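21 June 2020

Dinner at Romimska, finally

Food, Eating Out

I have been walking past Romimska for the best part of two years, mostly on my way to somewhere with a shorter queue. It's on the corner in Colton, opposite the tyre place, and every weekend you can smell the onions from the bus stop. So when they started doing takeaway this month I rang up straight away and ordered far too much (no regrets, I had the leftovers for breakfast).

If you've not been, it's grilled meat, flatbreads, pickles, and a stew that changes depending on who's cooking. The menu is one laminated sheet and half of it is crossed out in biro. I love a place like that! You ring, they tell you what's left, you say yes to it.

We had the lamb skewers, the chicken thighs, two portions of the bean stew and 600 grams of the smoked sausage, which they sell by weight and wrap in brown paper. The sausage was the thing. Coarse, garlicky, proper snap to it, and a bit of heat that creeps up on you by the third slice. The lamb was good too, nicely charred on the edges, though I'd have liked it a touch pinker. The chicken I could take or leave – a bit dry after the drive home, so maybe that one's my fault for stopping at the petrol station.

The flatbreads come folded in a tea towel sort of arrangement and you get five of them whether you ask or not. Eat them first. They go leathery if you leave them, and no amount of time under my grill brought the last one back.

I laid everything out at home, put some music on, and we picked at it for most of the evening.
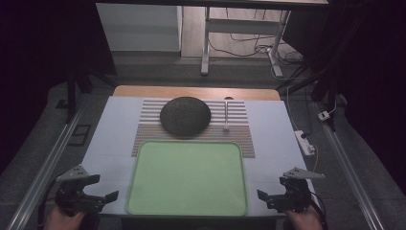 What it costs

The whole lot came to £44, and that fed four of us with sausage to spare. Cash only when I went. There's a machine outside the Dewan newsagent two doors down, but it charges you, so sort your money out before you leave the house.

Getting there

Parking in Colton is a pain at the best of times. I left the car behind the library and walked, which takes no time at all and gets you past the good bakery. The bus stops right outside if you don't mind everyone on the way home staring at your carrier bag.

Collection is from the side door, not the front. I stood at the front like a lemon for ages until a lad in an apron knocked on the window and pointed.

Anywhere else?

If the sausage has sold out (it does, ring before five), try Drokex up the hill. It's a smaller place and the meat isn't as smoky, but their aubergine with walnuts is lovely and they do a sour cherry drink I've been trying to copy ever since. First attempt tasted of cough medicine. Second one is in the fridge now and I'm leaving it until tomorrow.

I'll be back at Romimska for the ribs, which were crossed out this time. If anyone's had them, tell me in the comments whether they're worth getting there early for.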